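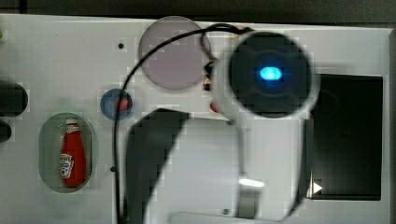
# Moving up a weight class before a first training camp – eat more, or wait?

**Majdi Obeidat**

Hi everyone, hoping some of you who have boxed longer than I have can help me think this through. I'm 24 bouts into nothing, as my coach likes to say – meaning I spar a lot and have only 2 amateur fights behind me. Both were at 140 pounds and both times I felt flat by the last round. In August I'm going away with the Zerna gym for a week of camp up at Itholm, twice a day on the bags and in the ring, and I'd love to go there a bit heavier and stop starving myself. I walk around a good ten pounds over when I'm eating like a normal person.

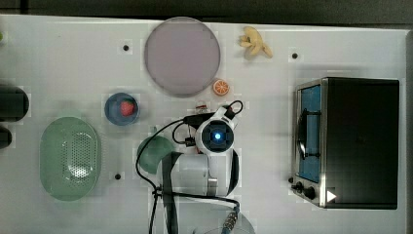
My worry is that the heavier guys at Zerna hit a lot harder, and I don't want to spend my one week getting rattled. Should I put the weight on before camp, or go as I am and change afterward? I also have no idea how much to eat on days with two sessions. Thanks so much for reading all of this!

**Bạch**

Oh, I remember this feeling well, and I'm glad you asked before you left! I started out as a skinny kid at 114 and fought the scale for years before I let myself grow, so please take this as coming from someone who waited too long. Go to camp at whatever weight you are when you're eating properly and sleeping well. A camp week is for learning, and you can't learn much on an empty stomach. Tell the coaches on the first morning that you're moving up, and ask them to pair you with people who can control their power.

For food, I'd eat a real breakfast a couple of hours before the first session, something with plenty of rice or oats in it, and then eat again soon after you finish, even if you don't feel like it.

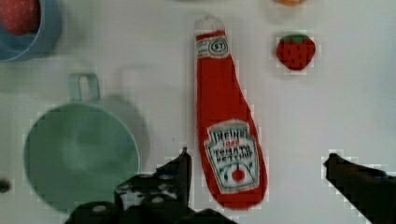

*Plush ketchup bottle*

Keep drinking water through the afternoon too. And do talk to a doctor or a sports dietitian if you've been cutting hard – feeling flat in the last round can have more than one cause.

**Zokotano**

just eat man. I went up two classes and my jab got better. I'm around 175 now and never been happier

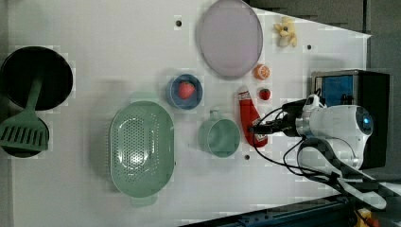
*Strawberry in a blue bowl, with the pans and colander*

oh and bring a second pair of wraps to Itholm, they never dry out overnight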